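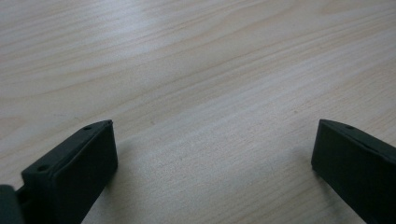
Page last changed: May 22, 2023

Widdale Hand Demonstration Project
Second progress report to the Mostyn Fund

1. Purpose of this report

This report sets out the work carried out under the second stage of the grant. It covers the recording of demonstrations, the training of the people who give them, changes to equipment, and spending against plan. It was prepared by Ynyr Kneath, project lead, and reviewed by Elis Llewellyn on behalf of the Clulden workshop.

2. Work completed

The project teaches a robot arm to carry out simple table tasks by recording a person doing the same task with a hand-held gripper. The person holds the tool, opens and closes its two fingers, and moves through the task at a normal pace. A camera on the tool records the view along the fingers, and the path of the hand is worked out from the recording afterwards.

At the close of this stage 1288 demonstrations had been recorded, of which 445 were set aside. Most of those set aside were lost for one of two reasons: the tool was moved too quickly for its path to be recovered, or the demonstrator began before the fingers were fully open. The second fault is easily put right by training. Every recording now begins with the fingers apart over a clear stretch of table, held still until the demonstrator is told to start.

The wooden tabletop was kept for the whole of this stage. We had considered covering it with a plain cloth, but the grain gives the tracking software something to follow when no other object is in view, and early trials on a plain surface gave poorer results.

3. Demonstrators

Thirteen people have now been trained to use the tool. Training takes one morning and ends with a short set of practice tasks, which are checked before any recording is counted. Several demonstrators reported tired wrists in the longer sessions. Sessions have been shortened as a result, and a break is now written into the timetable.

Remote control of the arm was also tried, using the Oteo control desk on loan to the workshop. It remains useful for tasks in which the arm must reach further than a seated person can – stacking at the back of the table, for instance – but it is slower, and new demonstrators found it harder to learn. We propose to keep it for those tasks only.

4. Equipment

The dark finger pieces on the hand-held tool are made to the same pattern as those fitted to the arm, so that a grasp shown by hand can be repeated by the machine without adjustment. One set was replaced after wear to the mounting holes. The replacement set was measured against the original before use, and the measurements are held at Clulden.

5. Difficulties

Delivery of the second tool was later than planned, and for much of this stage demonstrators had to take turns. This reduced the number of recordings for the cup and tray tasks, which remain below target. The folding task has not yet been started. We ask the Fund to note that it will move into the next stage, at no added cost.

6. Spending

Spending is within the agreed budget. There is a small underspend on travel – we ask that it be moved to storage for the recordings.

7. Next steps

Recording of the cup and tray tasks will continue through June. The first trials of the arm working from the hand demonstrations alone will follow, and their results will be given in the next report.

Search this site
Enter keywords
Go

Related items
Widdale project: first progress report
Guidance for new demonstrators
Clulden workshop: use of the control desk
Mostyn Fund: reporting dates for grant holders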